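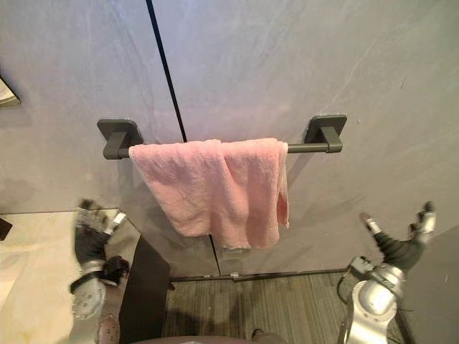 September, evening

The bathroom is finished apart from the door, which still rubs. I am writing it down tonight while I remember the order of things, because last time we had work done I couldn't say afterward what we used or what it cost, and I needed to know both.

The towel bar went up this morning. It is the dark gray one, with square plates at the ends. I had wanted chrome until I held the two against the wall panels in the store, and the chrome looked like something from a dentist's office. The gray was the last one on the shelf at Tralura and the box had been opened and taped shut again. All the screws were there. The little hex key was missing, but I had one from the bookshelf.

I measured the height twice. Then I stood in the tub with my arm out and measured from there, which gave a different answer, so I went with the arm. The bar sits across the join between the two big panels. I thought about moving it over so that the whole thing would be on one panel, but then it would have been off center on the wall and I would have looked at that every day. This way there is a plate on each side of the join. The left one went in easily. The right one took 6 tries with the drill before I stopped and changed the bit, and after that it took no time.

I am still not sure about the panels. They are pale gray with a faint white vein, made to look like marble, and in the afternoon I like them very much. At night under the ceiling light they look flatter. The old tile was pink and brown and cracked in the corner, so I am not sorry. I wiped the dust off them with a damp cloth and then again with a dry one. The instructions say no scouring powder. I have put the can under the kitchen sink so I won't reach for it.

The join bothers me less than it did last week. It is a thin dark line from the top down to the floor, and the towel covers part of it.

The pink towel is from the old set, the Morkilton ones. I got it out because it was on top of the pile. I meant to buy white ones, or a gray to go with the bar, and then hung this one up to see how it would sit and decided there was no hurry. It is soft and it still does its job. I didn't fold it in thirds the way my mother did. I put it over the bar, pulled the left side flat, and let the rest bunch up, and one corner hangs lower than the other. It takes up nearly the whole bar. If two people are going to use this bathroom there will have to be a hook behind the door as well.

Costs, so that I have them in one place. I had set aside 200 for the bar, the paint for the ceiling, the caulk, and the new shower curtain. It came to 198. That does not count the panels, which are on the Banard invoice in the blue folder, or the bit I had to buy for the drill the week before, which I would have needed anyway.

Caulk around the tub was done yesterday and should be left alone until tomorrow night. Washed my hair in the kitchen sink again. The water pressure is better in there than I expected.

Left to do:
Plane the bottom of the door
Hook for the back of it
Second coat on the ceiling over the window
Take the old mirror to the dump, or ask next door if they want it
Call Mokoena about the fan, which hums

I put the leftover screws and the spare wall plugs in an envelope and wrote "towel bar" on it. It is in the kitchen drawer with the batteries. The paint can is in the basement on the second shelf, lid hammered down, with the color name written on the side in marker.

Had soup and toast for supper and did not sweep the hall. There is gray dust all the way to the front door and it can wait until morning. My right shoulder is sore from the drilling. Going to bed early.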